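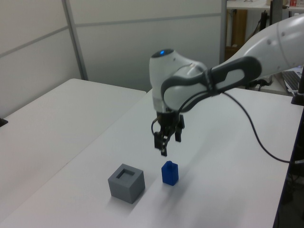

Skelgate asked on the issue tracker whether a blue block and a gray cube with a square hole are enough to call anything a fitting benchmark. My answer is no, and I would be wary of any score that says otherwise.

Marras peg and socket set, data card

What it holds
800 short episodes of one blue piece and one gray socket block on a white tabletop. 493 start with the blue piece standing clear of the block. The rest start elsewhere, and the start labels were entered by hand, so check them before you lean on them.

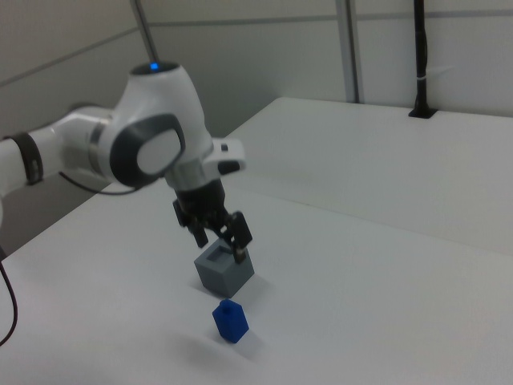 Blue piece and gray block, apart on the table.

The parts
The block has a square opening in its top. The blue piece is rectangular with a small stud on top. Please don't call the stud the peg. The old Rorkon notes did, and half the questions we get come from that. The part that goes into the opening is the lower end of the blue piece.

No tolerances are given. The drawing we were sent lists a clearance, but I have never seen a measurement to back it up – treat it as a rumor.

Labels
"Seated" means the lower end is inside the opening.

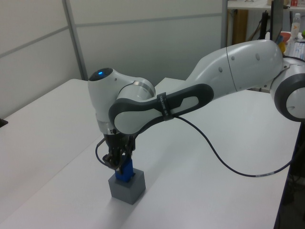
It says nothing about depth or whether the piece would stay put once let go. Up to 384 episodes carry the label, depending on how you treat the disputed ones, which are marked "unsure" in the notes column.

Known problems
One color pair, one pair of white tables, one background. Results on the Beltcombe split look too good to me – check for near duplicates first.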